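Home Contents Chapters Teacher Notes Glossary Index
2021-06-27 By Lina Qaisi

Chapter 7
Buying a Kitchen Arm — What You Get for the Money

Start with the offer. Kevitz sells a practice kit for kitchen robots, called Tomar. All software, no metal. You load a counter, some food, a robot, and you try your task there before you spend on the real thing. Licence is 3,935 a year for a school or small firm, 966 for one seat. We use it all through this chapter, so get it set up before you read on.

The task we keep coming back to is cutting a tomato. Marble counter, grippers, simulated from start to finish.
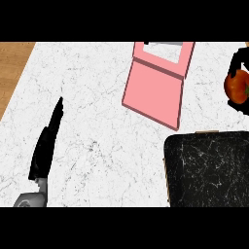

Both views come out of the kit.
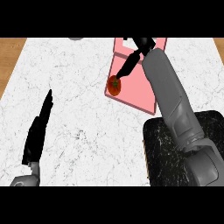
Fathima Herath ran the kit at Curkgate for one term and wrote to us that the tomato was a poor choice for a first task, too round, too easy to push about, and that her class would have got further with a block of cheese. She also thought the price was fair for a group and silly for one person.

We half agree. A tomato is hard. But hard in a useful way — the skin resists, then gives, and a seller who can show you good work on a tomato has probaly done the rest. Cheese hides a lot. Keep both in mind when you get to the exercises.

7.1 What is on offer

Three parts to any offer of this sort. The scene library, the robot models, the support. Sellers talk mostly about the first. Big number on the front page, lots of kitchens. Tomar lists 494 objects and Mader, the main rival, lists more than 1,000. Does it matter? Less than you would think. Most buyers use a handful of things over and over. Ask for the ones you need by name and ask to see them being cut, lifted, put down. A knife that looks right but passes through the food is no good to you.

Robot models next. Check the reach. Check the grippers can take hold of a thin handle and keep it at an angle. Check whether two arms can be driven at once, and whether the kit warns you when they get close to each other. Some do not, and you find out late.

Support — read the contract. Kevitz answers by email, normally next day in our experience. Mader has a phone line but it costs extra and the terms changed last December.

7.2 What the kit will not tell you

Juice. Slipping. A blunt blade. Simulated food is cleaner then real food, and a task that goes well on screen can fail on the first try at a real counter. Any seller worth your time will say so before you ask. Get it in writing if you can, along with how the cutting is worked out, and what happens to a slice once it is free of the rest. Some kits split the food along lines set before hand. Fine for planning a movement, weak for testing force. Section 7.3 goes through the two methods and how to tell which one you have been sold.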